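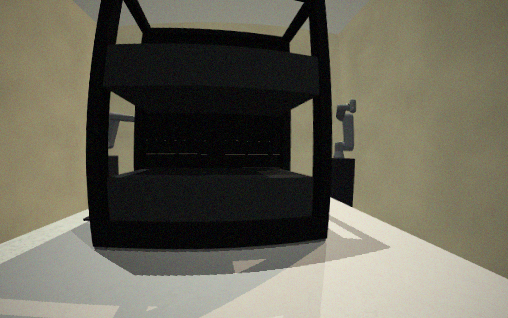

I bought the Sárközi shelf lamp in September, after a summer of telling myself I didn't need one, and I've used it nearly every day since, so I think I can finally say something sensible about it. It's a slim bar of light that fixes to the underside of a shelf and runs off a battery you charge with a cable. My sister has the same model over her bread bin and went on about it at such length that I gave in. If your shelves are pale and shallow you may never have thought you needed such a thing. But a thick dark shelf that comes forward like the one up there, fixed between two heavy black posts, throws a deep shadow over whatever you keep beneath it, and no amount of brightness from the ceiling will help you read the back of a seed packet in there. I have two like that in the back kitchen, and for years I did everything under them by feel.

What comes in the box is the lamp, a charging cable, two metal strips with sticky backs, and a leaflet in lettering so small that I had to switch the lamp on to read it. The lamp holds on to the strips by magnets. You wipe the shelf, peel the backing off, press hard and then leave it alone overnight, and please do leave it alone. I was impatient with the first strip and found it on the worktop the next morning with the lamp still attached (unhurt, I'm glad to say). The second has not moved.

The light itself is lovely. There's a warm setting and a cooler one, and you hold your finger on the end of the bar to make it dimmer or brighter. I use the warm one for cooking and the cooler one when I'm sorting buttons or trying to tell navy thread from black, which I used to carry to the window. It spreads well from side to side, though it doesn't reach very far forward, so it's best fixed nearer the front edge than the back. I put mine in the middle first and had a beautifully lit wall and a gloomy chopping board. Moving it meant peeling off the strip, and it took a little patch of paint with it, so do work out where you want it beforehand.

I paid £19 at the Gondico shop in Clumgate, and they had plenty in. Ntombi Mabuza on the till told me they come in white as well as black, and I rather wish I'd gone for the black, as the white shows every fingermark. The battery is a 2000 mAh one according to the leaflet. I won't pretend to know whether that's a lot, but on the warm setting, an hour or so each evening, mine goes well over a week before it starts to fade. Charging takes an afternoon. You can use it while it's plugged in, though the cable is a mean little thing and I had to borrow a longer one from the bedroom.

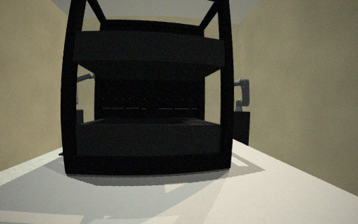 Huguette Boychuk wrote to me after I mentioned the lamp in my last post, and she isn't nearly as pleased with hers. She says the motion sensor drives her up the wall: it comes on whenever the cat walks past, and then goes off while she's standing quite still weighing flour. She'd like a plain switch, and thinks the older Dronunton lamp she had before was better for that very thing, even if it was uglier.

I do see what she means. The sensor can be turned off with the little slider on the back, but it's on the side that sits against the shelf, so you have to pull the whole lamp down to get at it. I keep mine switched to manual and forget there's a sensor in it at all. For a cupboard or a larder, where you only want light for a moment while you reach for the rice, I should think the sensor would be very handy. On a worktop it's a nuisance, and I'd have liked the slider on the front.

Cleaning is easy enough. The cover is smooth, so a damp cloth does it, but steam from the kettle leaves a film, and it's surprising how much duller the light gets before you notice. I now give it a wipe whenever I take it down to charge. One end cap has worked slightly loose and I push it back in with my thumb.

Would I buy another? I already have — it's under the lower shelf, and it's been there since Easter. For a longer shelf you'd want a pair of them end to end, or else something wired in properly by an electrician. Gondico do a longer version too, but it was out of stock both times I asked, and if anyone has tried that one I'd be glad to hear whether the strips hold the extra weight.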